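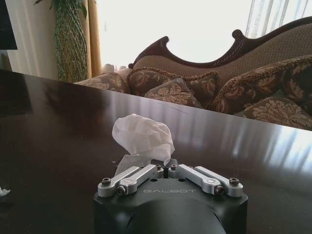

Robôs em casa e na oficina: perguntas frequentes

31/7/26 – Redação Iltholm

Recebemos muitas perguntas de leitores que viram um vídeo de um robô a dobrar toalhas e querem saber se vale a pena esperar mais um ano antes de contratar alguém para a limpeza. A resposta curta é que não vale. A resposta longa vem a seguir, organizada pelas dúvidas que mais se repetem na nossa caixa de correio. Não vendemos robôs, não recebemos comissões de quem os vende e também não temos nada contra eles.

Já existe um robô que arrume a casa sozinho?

Não, se por arrumar a casa entendermos o que uma pessoa entende: entrar numa sala, perceber o que está fora do sítio, saber para onde vai cada coisa e deixar tudo em ordem sem partir nada. Existem máquinas que fazem pedaços disso. Aspiram o chão, cortam a relva, levam um tabuleiro de um lado ao outro de um corredor. O pedaço que falta é justamente o que dá trabalho, e quem disser que está resolvido deve ser convidado a demonstrá-lo na sua cozinha, a uma hora escolhida por si.

Mas eu vi um vídeo em que o robô fazia tudo. Era falso?

Provavelmente não era falso. Era escolhido. Um vídeo de dois minutos pode ser a melhor tentativa de uma tarde inteira, pode estar acelerado e pode ter uma pessoa a comandar os braços à distância. Nenhuma destas coisas é desonesta quando vem indicada. Muitas vezes vem, em letra pequena, num canto, durante três segundos. Procure a velocidade de reprodução e a palavra «autónomo». Se esta não aparecer em lado nenhum, parta do princípio de que há alguém com um comando na mão.

Porque é que um lenço de papel é difícil?

Quase todos os leitores acham esta resposta exagerada, e percebemos porquê. Um lenço de papel amarrotado em cima de uma mesa não pesa nada e qualquer criança o apanha. Para uma pinça metálica, é um objeto sem forma fixa. Não tem pega, não tem um lado de cima, muda de contorno assim que alguma coisa lhe toca. Se os dedos fecham alto de mais, apanham ar. Se descem de mais, batem no tampo. Se apertam apenas uma dobra, o resto pode rasgar ou ficar para trás.

Há ainda a questão de decidir o que aquilo é. Um lenço usado vai para o lixo, um lenço limpo talvez não, e um pedacinho solto a um palmo de distância também conta como lixo, embora o sistema possa tê-lo tomado por um reflexo. Nós resolvemos isto sem dar por isso. A máquina tem de o resolver de cada vez.

O tipo de mesa faz diferença?

Faz, e bastante mais do que os folhetos admitem. Uma superfície escura e muito polida, com uma janela grande em frente, devolve riscos de luz que uma câmara pode confundir com bordas ou com objetos. Os sensores de profundidade também se dão mal com o brilho. Na maior parte das demonstrações a mesa é clara, baça e bem iluminada por cima, e ninguém a escolheu por gosto.

Se tem em casa móveis envernizados, cortinas finas e sol de frente durante a manhã, tem um ambiente de teste bastante exigente. Pergunte ao vendedor se alguma vez experimentou num sítio assim. Depois peça para ver.

E almofadas, mantas, sofás?

Sofás com almofadas de vários tamanhos, cordões e padrões florais são bonitos e são um pesadelo de perceção. Padrões semelhantes encostados uns aos outros escondem onde acaba uma almofada e começa a seguinte. Um sistema pode aprender a pôr almofadas num sofá que conhece. Passar isso para o sofá do vizinho é outro problema, e é nesse segundo problema que está o negócio prometido.

Apanhar a almofada, aliás, é a parte fácil. Dispô-las como a dona da casa gosta implica saber de que maneira ela gosta, e isso raramente está escrito em algum lado.

Que resultados têm os testes feitos fora dos vídeos?

Há poucos publicados com pormenor suficiente para se confiar neles. Em março acompanhámos um ensaio do projeto Plellent, dedicado a tarefas de mesa: apanhar papéis, juntar migalhas, recolher copos. Foram registadas 1064 tentativas de apanhar papel amarrotado. Em 101 delas a pinça fechou sem trazer nada, e o sistema deu a tarefa por concluída na mesma.

Esse segundo dado preocupa-nos mais do que o primeiro. Falhar é normal, e uma pessoa também deixa cair coisas. Uma máquina que falha e segue em frente convencida de que limpou a mesa obriga alguém a ir atrás dela verificar. Nesse caso, a tarefa mudou de mãos e ganhou um passo.

Convém dizer também o que o ensaio não mediu. Não houve crianças a passar, nem gatos, nem líquidos entornados. Os papéis eram todos do mesmo tipo. Não sabemos se os resultados se mantêm com um guardanapo de pano, e os autores também não afirmaram que sim.

Quanto tempo demora um robô a limpar uma mesa?

No mesmo ensaio, a recolha de um único papel levou, em média, 47 segundos, contados desde a ordem até o papel cair no caixote. Uma pessoa limpa a mesa inteira nesse tempo e ainda endireita a cadeira.

O argumento habitual é que o robô não se cansa e pode trabalhar de noite. É verdade, desde que não precise de vigilância. Se precisar de alguém acordado para o desencravar, a noite deixa de ser uma vantagem.

Então nas fábricas e nas oficinas já funciona?

Nalgumas tarefas, há décadas. Um braço que solda sempre a mesma peça, no mesmo suporte, com a mesma luz, é tecnologia madura e fiável. O que está por provar é a parte da oficina que se parece com uma casa: varrer aparas de formatos diferentes, arrumar uma bancada onde três pessoas deixaram ferramentas, separar panos sujos de panos aproveitáveis.

Falámos com a oficina Cheung, que repara mobiliário e pôs um braço com pinça a fazer a recolha de desperdícios entre turnos. Ao fim do período experimental ficaram com o braço, mas para outra coisa: alimentar uma lixadeira com tábuas todas iguais. A recolha voltou à vassoura. Parece-nos uma decisão sensata e gostávamos de ver mais empresas a contá-la em público.

O problema é da pinça ou do «cérebro»?

Dos dois, e cada fabricante culpa o que não vende. Uma pinça de dois dedos, com hastes de metal articuladas e parafusos nos pontos de rotação, é robusta, simples de reparar e boa para caixas, frascos e cabos. Para papel, tecido e sacos é uma ferramenta pobre. Experimente passar uma manhã a arrumar a sala com duas colheres e ficará com uma ideia.

As mãos de cinco dedos prometem mais e avariam mais. As ventosas resolvem superfícies lisas e perdem-se com tudo o que é poroso ou enrugado. Do lado do software houve progressos reais nos últimos anos, sobretudo em reconhecer objetos nunca vistos. Reconhecer um lenço, porém, fica a uma boa distância de o apanhar.

Para que serve toda a recolha de dados de que se fala?

Os fabricantes precisam de muitos exemplos de tarefas banais em casas e oficinas diferentes. O conjunto que a Zikico nos mostrou tem 2555 sequências de arrumação de mesas. Parece muito até se pensar na quantidade de mesas, papéis, luzes e desarrumações que existem no mundo.

A aposta do setor é que, a partir de certo volume, a máquina passe a generalizar. Pode ser que sim. Por enquanto é uma aposta, e quem compra hoje está a financiá-la.

Um robô destes pode riscar-me os móveis?

Pode. Qualquer pinça metálica que trabalhe rente a um tampo envernizado pode deixar marcas, e a profundidade mal calculada é um dos erros mais comuns. Antes de aceitar uma demonstração em casa, pergunte por escrito quem paga o polimento. Se a resposta demorar, já ficou a saber alguma coisa.

Devo comprar um agora?

Para poupar trabalho doméstico, não. Para fazer investigação, ou porque gosta de máquinas e tem orçamento e paciência, é consigo. Numa oficina com uma tarefa repetitiva e bem delimitada, vale a pena pedir um ensaio com as suas peças, na sua bancada e com a sua luz – e só depois discutir o preço.

O que vos faria mudar de opinião?

Uma semana seguida numa casa habitada, sem operador remoto, com as falhas todas contadas e o vídeo disponível sem cortes. Queremos que a máquina saiba dizer «não consegui» quando não conseguiu. E que volte para apanhar o pedaço de papel que ficou na ponta da mesa.

Se souber de um ensaio nestas condições, escreva-nos. Publicamos o resultado, seja ele qual for.

Última atualização: a resposta sobre os tempos de recolha foi revista e acrescentou-se a pergunta sobre riscos nos móveis.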